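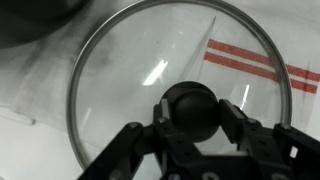 Glass lid, black knob, metal rim.

Tuesday, March 15, 2022

Okay, so the soup table. I've been meaning to write up how we lay things out for the Batex sessions, mostly so I stop redoing it from memory every time (and getting it wrong - last week I had the cup on the towel side and didn't notice until after lunch).

The pot gets the right half of the round table, handles left and right, lid on. I like this lid a lot! The knob is nice and round and there's plenty of glass to look through, which the old Gutach one never had. Small stuff all goes on the left half: red cup toward the back with the little dark-filled one right beside it, then the red bowl in front, then the can. The pile of round beige things lives to the left of the bowl.
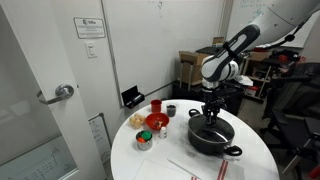 Paper and the striped towel go along the front. I tried the towel folded in thirds and hated it, so flat it is, stripes running toward whoever is standing at the front edge. The Pustach towels are thicker and I'd love to try one, but the last pack went to the Sequeira kitchen and I haven't seen it again.

Budget note while I'm thinking of it: we have 600 for tableware through July and I've spent 106 so far, so a second lid is not a crazy idea. I'd want the same knob, though. Flat knobs are a pain. 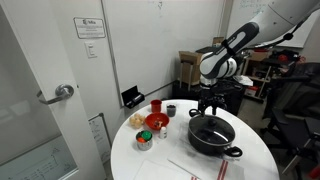
Does the lid stay on the pot while the left side gets rearranged?
Leave it on. I only lift it once the small things are back where they belong, and then it goes knob up on a clear bit of the table.

Still to do: wipe the table, find the spare towel, ask about that Pustach pack again.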